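Why Does Soap Work, and Why Does Your Face Feel Tight Afterward?

by Märta Backlund

Grown-ups are always telling you to use soap. They are less good at telling you what soap does. Ask one. You will probably hear "it gets the dirt off," and then they will remember something they have to do in another room.

So let's start with a greasy hand. Say you have been eating buttered toast, and you hold your fingers under the faucet. The water rolls off in beads and the butter stays where it is, looking pleased with itself. Water and fat do not mix. They have been avoiding each other for as long as there has been water and fat.

Soap gets along with both. It is made of molecules, much too small to see, and each one is shaped a bit like a tadpole. The head likes water. The tail can't stand water and would rather be in something oily. When you rub soap on buttery fingers, the tails dive into the butter and the heads stay outside, facing the water. Soon each tiny blob of butter has soap heads sticking out all over it, like a pincushion. Scientists call this a micelle (say "my-SELL"). The water grabs the heads, and down the drain goes the whole lot.

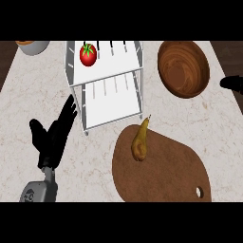
Ellum, Issue 4, page 3

Now for the tight feeling. Your skin makes its own oil, called sebum. It sounds like a minor villain, but it is on your side. It helps keep water in your skin so you don't dry out like a forgotten raisin. The trouble is that soap can't tell sebum from butter. It takes both.

After a good scrub, some of your own oil is gone, and water can escape from the top layer of your skin more easily. That layer gets drier and stiffer, and when you smile, it feels as if your face has shrunk in the wash. (It hasn't. You would need new hats.)

Your skin will make more sebum without being asked. If you'd like to help it along, you can put on some plain moisturizer while your skin is still a little damp. Washing with warm water instead of very hot water is kinder too.

Does more foam mean more cleaning? No. Foam is mostly air wrapped in soapy water. It is fun, and you can make an excellent beard with it, but a soap that hardly bubbles may clean just as well.

Try it: Put some water in a shallow dish and shake pepper on top. Touch the middle with a clean finger. Not much happens. Now put a dab of dish soap on your finger and touch it again. The pepper shoots off to the sides, because soap weakens the stretchy "skin" on top of the water. Don't eat the pepper afterward.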